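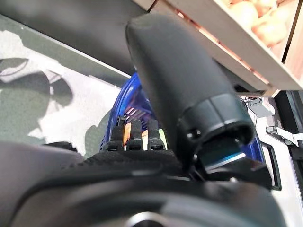
Blue plastic basket with slotted walls, small coloured items inside.

Tiered produce stand

Nov 25, 2025 — Yichen Kang
Search articles Enter a term Go

A tiered produce stand is a piece of display furniture that holds fruit or vegetables in crates set at different heights. It is used in shops, training rooms and play groceries, usually with hand baskets close by. Sellers call it a "market stand" or "harvest display", names that suggest a rural past for which they seldom offer any evidence.

Construction

The usual form has two tiers, a frame and a back panel. Makers such as Skokstead claim that the stepped layout helps shoppers find things faster. The claim rests on an in-house trial of 80 visits, and the full results were never released. Slatted crates are said to let air reach the produce — a fair point for real potatoes, and a pointless one for artificial stock.
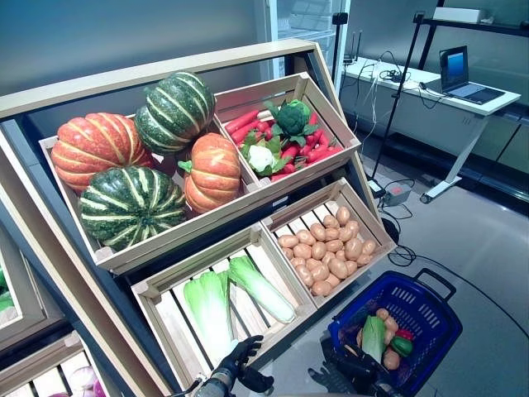

Two-tier wooden stand with artificial pumpkins, carrots, cabbages and potatoes.

Artificial stock

Imitation vegetables keep their shape and need no cold storage. Catalogues describe them as lifelike, a word that should be read with care. Colour is often too even, and weight is rarely mentioned at all. The Madska catalogue lists 309 pieces, but Xuelian Qian found that many were the same moulding in another colour. Large items such as pumpkins fill a crate quickly, so a stand can look full while holding very little.

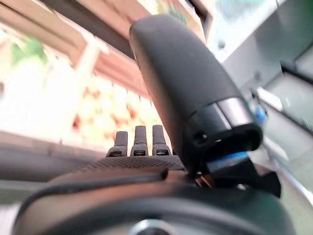
Pinkish-brown wooden window frame, with a bright room beyond.

Setting

Advice on placing a stand near windows or bright walls is common and poorly supported. Emiliano Durán, writing in April, traced much of it to a single Clolisus brochure.

Baskets

The plastic hand basket is the stand's usual companion. Perforated walls cut down on material and let a shopper glimpse the contents. Whether basket colour changes what people pick up is disputed, and the studies usually cited are small.
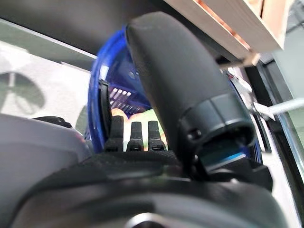 Translucent cobalt-blue basket with a curved rim; a purple-violet panel with a grid of openings is inside.

See also: Crate; Greengrocer; Shop fittings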